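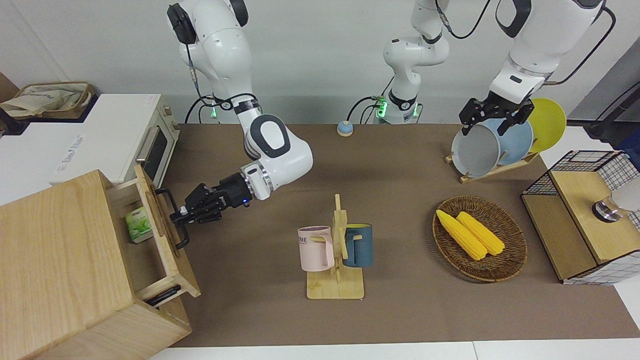

引き出しの取っ手をつかむ右腕。左手のほうは水切りラックの真上。

行ってきました、Wirnauの公開デモ！ 四月に入ってからずっと気になっていた双腕ロボットの家事キット「Wieser」を、やっと目の前で見られたので、忘れないうちに感想を書いておきます。カタログの数字は公式のページを見てもらうとして、ここに書くのは見学者として二時間ちょっと机の横に張りついていた人間の印象です。長いです。お茶でも用意してください。

先に自分の立場を書いておくと、わたしはロボットの専門家ではなくて、小さな会社で家具の金物（取っ手とか蝶番とかレールとか）を扱っています。なので見どころがかなり偏っています。腕の自由度がどうこうより、「その取っ手、つかめるの？」のほうに目が行ってしまう。購入を考えている研究室の方には物足りないかもしれませんが、生活の道具を相手にさせたい人には少しは役に立つはずです。

■ 会場まで

場所はSkultportの駅から川沿いに歩いた先、倉庫を改装した建物の二階です。金曜の午後の回を予約しました。入口がとにかくわかりにくくて、一階の自転車屋さんの横の、どう見ても従業員用にしか見えない鉄の扉を開けて階段を上がります。わたしは二回通り過ぎました。これから行く方は、自転車屋さんの看板が見えたらもう着いています。

受付で名札をもらって、スリッパに履き替えて、待合のスペースで短い説明動画を見ます。動画はまあ、普通です。音楽が大きかった。コーヒーが置いてあって、これはおいしかったです（深煎り。おかわりしました）。わたしの回の参加者は6人で、半分くらいは大学か企業の研究の方、あとは福祉用具のお店の方と、わたしと、たぶん純粋に好きで来ている高校生。この高校生がすごくいい質問をするんですよ。後で書きます。

案内してくれたのはRenato Iturraさんという方で、普段は動作の調整を担当されているそうです。話すのが速い！ でも聞けば必ず手を止めて答えてくれるし、わからないことは「そこはまだわかりません」と言ってくれるので、とても信頼できました。営業っぽい話はほとんどなし。営業の話は隣のブースのMallgateさん（国内の販売代理店です）のほうで聞いてください、という分担でした。

■ デモの内容

課題はいわゆる片付けと台所まわりで、引き出しの開け閉め、お皿の出し入れ、マグカップをかける、といったものが中心です。机に白い腕が二本固定されていて、そのまわりに家にありそうなものが並んでいます。木のキャビネット、オーブン、マグツリー、編みかごに入ったとうもろこし。展示会でよく見る灰色のブロックを積むだけのデモとは、見ていて気分がだいぶ違います。自分の家の台所と比べながら見られるのがいい。

わたしは最初、腕の近くに行くのがちょっと怖かったのですが、動きは思ったより落ち着いていました。肘がぐっと曲がって降りてくるところは迫力があるんですけど、ものに近づくと速度を落としてくれます。Iturraさんいわく、見学者の回は普段より遅い設定にしているとのこと。速いほうも見たかったなあ。次回は速い設定の回もやってほしいです、とアンケートに書いておきました。

写真を撮ったのはちょうど引き出しの番のときです。中には緑と白の小さな箱が入っていました。指が二本のグリッパで、輪になった黒い取っ手をつかみにいくんですが、ここからが金物屋の本領なので、ちょっと詳しく書かせてください。

■ 取っ手の話（長いので興味のない方は飛ばして）

二本指のグリッパにとって、取っ手の形は本当に大事なんだなあと実感しました。ループ状の取っ手は、指を差し込む向きに少し余裕があるし、多少ずれてもどこかで引っかかってくれます。見ていても安心感がありました。写真のキャビネットには、引き出しの前板の下のほうに横向きの黒い取っ手もあるのですが、横向きの取っ手は手首の角度をきちんと合わせにいく必要があるらしくて、わたしが見た回では寄せ方に少し迷いがありました。いったん近づいて、ちょっと戻って、もう一回。人間なら何も考えずにやることなので、つい応援したくなります。

気になって聞いてみたんです、つまみ型はどうですか、と。あの丸くて小さい、昔の箪笥についているようなやつ。答えは「滑りやすいのでまだ苦手です」でした。ですよね！ うちの会社の売れ筋はつまみ型なので、心の中で少し泣きました。ただ、表面にゴムを巻くとかなり変わるそうで、これは帰ってから試作してみたい。ロボットのための金物という市場があるのかどうかは知りませんが、握力の弱い方にも使いやすい形と重なるところが多い気がして、福祉用具のお店の方とここで話が弾みました。連絡先も交換しました。

もうひとつ、引く力のかけ方について。最初の数センチをゆっくり、動き出したら一定の速さで、という引き方をしていました。レールがまっすぐ出てくるようにするには、これがいちばん素直です。人間のほうがよっぽど雑に引いています。わたしの家の引き出しはみんな右側だけ渋くなっているんですが、犯人は間違いなくわたしです。

会場のモニターに、このキャビネットの引き出しを開け閉めした通算の回数が出ていて、1,316回でした。レールはまだガタつきもなく、とのこと。家具の耐久試験の世界からするとまだまだ序の口の回数ですが、試験機のように毎回同じ力でまっすぐ引くのとは違って、少しずつ角度や力がばらつく開け閉めなので、むしろ実際の家に近いんじゃないかと思います。このデータ、欲しい。欲しいですと言ったら笑われました。

■ お皿とマグカップ

お皿の課題は、見ていていちばん手に汗をにぎりました。水切りラックに立ててあるお皿を一枚ずつ扱うのですが、ラックの中って隣との間がすごく狭いですよね。そこに指を入れて、縁だけをつまむ。薄い縁をつまんで持ち上げると、今度はお皿の重みで少し傾く。それを手首で直す。文章で書くと地味ですが、横で見ていると息を止めてしまいます。

わたしの回では3回やってもらって、そのうちの一回は途中でつかみ直しになりました。割れたりはしていません。つかみ直すときに一度ちゃんと離れて、上から見下ろすような姿勢に戻ってからもう一度降りてくるのが、なんというか、礼儀正しい。うちの子どもにも見せたかったです（無理やり押し込むタイプなので）。

深さのあるボウルと平たいお皿では、つまむ位置も変えているそうです。ボウルのほうが縁に角度がついていて、見た目よりむずかしいとか。先ほどの高校生がここで、「お皿の柄が変わったら、同じお皿だとわかるんですか」と質問して、大人たちが一斉にそちらを向きました。返事は、形で見ている部分と見た目で見ている部分と両方あって、無地のお皿で覚えたものを柄ものに持っていくと成功率は下がる、とのこと。ではどのくらい下がるのかという続きの質問には、まだきちんと測っていないので数字は言えません、と。こういうときに適当な数字を言わない人、いいですよね。

マグカップは、木のマグツリーの短い棒に持ち手を通す作業です。ピンクのと、外が深い緑がかった青で内側が黄色いのと、二つ使っていて、この青いほうがかわいくて、どこのものか聞きそびれたのが今回いちばんの心残りです。持ち手の穴と棒を合わせるところは、やっぱり時間がかかります。時間はかかるけれど、棒にこつんと当たったときに押し切らず、少しずらして探るような動きをするんです。ここは感心しました。

とうもろこしは、わたしの回では出番がありませんでした。かごの中にずっといました。次の回の人が見られたのかどうか、どなたかご存じでしたら教えてください。

■ 自分で動かしてみた

後半は体験の時間で、希望者は手元の操作用アームを握って、本体の腕を動かせます。一人5分。短い！ と思ったら、終わるころには肩がぱんぱんでした。力はいらないのに、緊張でこわばってしまうみたいです。

握った感じは軽くて、遅れもわたしには気になりませんでした。ただ、距離感が難しい。もう届いていると思って指を閉じると、手前で空をつかんでいる。逆に慎重に行くと、今度は近づきすぎて机をこつんとやってしまう。Iturraさんに「腕を見ないで指先だけ見てください」と言われてから急に楽になりました。自動車の運転で遠くを見なさいと言われたのと逆だなあ、と思いながら。

わたしは引き出しに挑戦して、開けるのは一回でできました（ここは自慢させてください）。閉めるほうは最後まで押し切れず、指一本分くらい開いたまま時間切れ。最後のひと押しって、人間は手のひらや腰でやっているんですね。二本指だと、どこで押すかを自分で決めないといけない。端を押すと引き出しが斜めに入って、途中で止まる。家具屋の知識が初めて役に立って真ん中を押してみたものの、力が足りず。悔しいです。また行きます。

安全面についても少し。体験中は係の方がずっと横についていて、停止の操作をいつでもできるようにしてくれていました。説明も丁寧です。小さいお子さんを連れて行けるかどうかは回によって違うそうなので、予約のときに聞いてください。

■ 気になったところ

ほめてばかりだと感想文として信用がないので、気になったところも書きます。

まず配線。腕に沿って黒いケーブルがぐるりと回っていて、動くたびにゆらゆらします。見た目の問題だけではなくて、家や店に置くなら埃がたまるし、引っかけそうで怖い。聞いてみたら、点検や交換がしやすいように外に出しているそうで、研究で使う人には確かにそのほうがありがたいのでしょう。でも、せめて束ねるクリップをもう少し増やしてほしいです。金物屋としてはつい提案したくなりました。

次に場所。腕が二本と、道具を並べた机と、人が立つところを考えると、かなりの広さが要ります。うちの工房に置くとしたら、作業台をひとつどかさないと無理です。腕は机の奥側に立っているので、机の後ろもぴったり壁につけられるのかどうか、そこはMallgateの方に確認中です。返事が来たらこの記事に書き足します。

音は、そこまで気になりませんでした。会場の換気扇のほうがうるさかったくらい。ただ、グリッパが閉じるときの音は、静かな部屋だと耳につくかもしれません。

それと、これはキットというより会の運営の話なんですが、椅子が少ない！ 二時間立ちっぱなしはこたえました。机の高さに合わせて立って見るのがいちばんよく見えるのはわかるので、途中に休憩を入れてもらえるだけで違うと思います。スリッパも薄いです。冷え性の方は厚手の靴下を。

■ 値段と貸し出しのこと

価格は構成によって変わるし、見積もりをもらう形なので、ここには書きません。わたしが興味を持ったのは貸し出しのほうで、Mallgateさんで月単位の相談ができるそうです。机の上の道具は基本的に含まれず、自分たちで用意するとのこと。つまりキャビネットもお皿も、自分の家や店で使っているものでやってみてください、という考え方ですね。これは良いような、大変なような。試したいものがはっきりしている人にはいいけれど、とりあえず動かしてみたい人は、最初に何を買えばいいか迷いそうです。おすすめの道具リストがあると助かります、とこれもアンケートに書きました（アンケート、裏まで書きました）。

設定の手間については、研究の方たちが熱心に質問されていて、横で聞いていたものの、わたしには半分もわかりませんでした。すみません。うなずいている方が多かったので、悪い答えではなかったんだと思います。

■ どんな人に向いているか

いま家の片付けを全部まかせたい、という人が買うものではないです。そこははっきり言えます。お皿一枚に人間の何倍も時間がかかるし、つまみ型の取っ手でつまずくこともある。

でも、家にあるもので何がどこまでできるかを自分で確かめたい人、それから、わたしのように「道具の側」を作っている人には、ものすごく面白いです。普段お客さんに「使いやすい取っ手です」と言っているくせに、その使いやすさが何なのか、わたしはずいぶん手の感覚だけで話していたんだなと思いました。指が二本しかない相手に持ってもらうと、粗が全部出ます。帰りの電車でずっと取っ手の断面図を描いていて、ひと駅乗り過ごしました。

星をつけるなら、デモの会としては満点に近いです。椅子の分だけ引きます。キットとしては、まだ自分の道具で試していないので保留。貸し出しの見積もりをお願いしてあるので、社長がうんと言ってくれたら、うちの売れ残りの取っ手を段ボールひと箱分、全部試して報告しますね。

追記：待合のコーヒーの豆はどこのですかとコメントをいただきましたが、聞いていません！ 次に行ったとき、マグカップと一緒に聞いてきます。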